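Descaling schedule for a hard-water house

The water at my address comes out of a limestone aquifer, and everything that heats it collects scale. I have kept a maintenance log since moving in, mostly to find out which intervals in the appliance manuals can be trusted. August was the end of the second full cycle, so the schedule below replaces the one I posted last year.

Why scale forms where it does

Calcium bicarbonate stays dissolved in cold water. On heating, it breaks down into calcium carbonate, carbon dioxide and water, and the carbonate settles on the hottest surface available. In a kettle that is the base plate. In a tank heater it is the element, and after that the bottom of the tank, where flakes shed by the element pile up.

A thin layer does little harm. A thick one insulates the element, which then runs hotter than its design temperature and fails early. The lower element in my old Jurkley tank went this way.

Test strips

Strips are adequate for deciding an interval. Mine read 17 grains per gallon at the kitchen tap, which is very hard by any scale I have seen. I test again in spring, after the utility changes over its wells — the reading moves a little, never enough to alter the schedule.

Acid selection

Vinegar works, slowly, and the smell stays in the kettle. Citric acid is faster and cheaper per treatment. I buy the powder in bulk and dissolve it in warm water. At full boil it can leave a calcium citrate deposit that is harder to remove than the original scale, so I keep the solution well below that. Sulfamic acid is stronger and suits the tankless unit, but the label has to be read for the metals involved. None of these go anywhere near bleach.

Nelu Manole wrote to ask about aluminum parts. I rinse them early and never leave them soaking overnight.
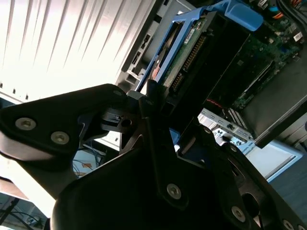

Intervals

Kettle: every three weeks. Coffee maker: monthly, whatever the indicator light claims. The Altis counts brew cycles and has no means of sensing scale.

Shower head: every two months, unscrewed and left in a bowl of solution for an hour.

Tank heater: drain and flush twice a year. Power off at the breaker first, then the cold inlet closed, then the hose on the drain valve. I stop when the discharge runs clear.

Washing machine inlet screens: yearly. They catch grit more than scale, but the hose is already off for inspection.

The next entry will cover the softener quotes, once the second one arrives.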